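Speaker notes – "Before you sign for a robot cell"
Burkorley site planning day, June 10, 2024
Slot after the coffee break. Keep the first part short, they have had a morning of vendors already.

OPEN

Start with the quote, not with the hardware. Put the Molateck figure up and leave it there: 520 cycles a shift. Ask who in the room has a line that would be glad of that. Hands will go up. Then ask who has seen the test it came from. I expect fewer hands.

Say plainly that I am not against buying. I have signed for two of these and would sign for one of them again. My complaint is with the order in which we do things. We get a demo, we get a price, we put the price in the July budget round, and only then does somebody write down what the machine is meant to pick up.

So look at the work first. A bin, a block with holes of different shapes in it, a holder. Most of the money in the quote depends on how awkward those few things turn out to be.

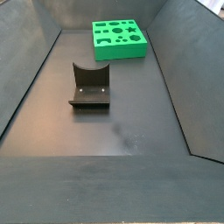 PART ONE: THE WORKSPACE

Points to make, in whatever order the room takes them:

The walls cost money. A bin with sides means every reach is from above, and the tool has to clear the rim each time. Ask the vendor whether their cycle time was taken on an open table or inside walls. Posik answered this straight away. Molateck sent me a brochure.

The block is green foam. The floor is grey. A vision system likes that very much. Our trays at Burkorley are grey plastic on grey steel, and half our parts are grey as well. Whatever success rate they quote on the green block, ask for it again on your own tray before you put it in a spreadsheet.

The holder is black, and matte, with two screw heads. Spend a minute on this. Holders never appear in the quote as holders. They appear as "fixturing, by customer". Last time round that line cost us more than the software licence, and it had been entered as zero.

There is a scuffed patch on the floor with white specks in it. Don't make a meal of it, but use it to bring up cleaning. Who does it, how often, and is the cell stopped while they do? The payback sheets I have been sent this year have no line for it at all.

(If someone asks about dust and lenses: yes, budget for wipes and for time. Move on.)

PART TWO: WHAT COUNTS AS DONE

The slow part of the talk. Let people look at the shapes.

There is a star, a hexagon, an oval, round holes, slots. Some of these forgive you. A round peg in a round hole can be turned any way you like. A star can't. A rectangle gives you two chances per turn, and an oval the same. So a quote that says "insertion, mixed shapes" is really several quotes with one price on them, and the price will have been worked out on the easy ones.

Strebel, to be fair to them, split theirs out by shape when asked. It made their offer look worse on paper than Molateck's, and our scoring sheet marked them down for it. I would like us to change the scoring sheet.

What to ask for in writing:

– 100 attempts on each shape you care about, with failures listed and not averaged away
– a second 100 with the block moved by hand between attempts
– who resets the parts, and whether that person's time is in the cycle figure
– what the arm does when a part goes in crooked. Does it stop, push, or start again?

Pause after the last one. A machine that pushes is a machine that breaks holders, and see above for who pays for holders.

Expect a question about whether suppliers will agree to this. Some won't. I would take that as an answer. 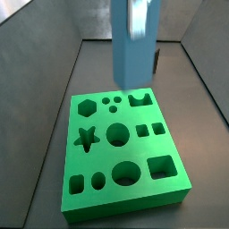 Arm above the block, seen from the side of the large round holes.

PART THREE: THE MONEY

Look at the two large round holes here – each has a smaller, darker opening at the bottom. That sort of detail changes the job. How deep does the part have to go before we call it seated? If the contract doesn't say, the supplier will decide on acceptance day, and they will decide in their own favour. I would in their place.

Now the budget slide. My rule is blunt: take the price of the arm and hold back another 50 per cent for everything around it. Bins, holders, lighting, spare fingers, guarding, training, the week when nothing runs. Finance dislikes this because it looks like padding. Show them the last project's final invoice next to its first quote and let them read it.

On leasing. Worth a look if the parts change every year, poor value if they don't. Read the return clause. Strebel wants the cell back in "as delivered" condition and I have yet to get a definition out of them.

On buying two at once for the discount. No. Buy one, run it through a full quarter with your own people on it, then talk about the second. The discount will come round again.

CLOSE

Go back to the 520 slide. Same question as at the start, hands up. Then hand out the request sheet and ask for drafts back before the July round opens.

Leave ten minutes for questions. Vendors in the room are welcome to stay for them.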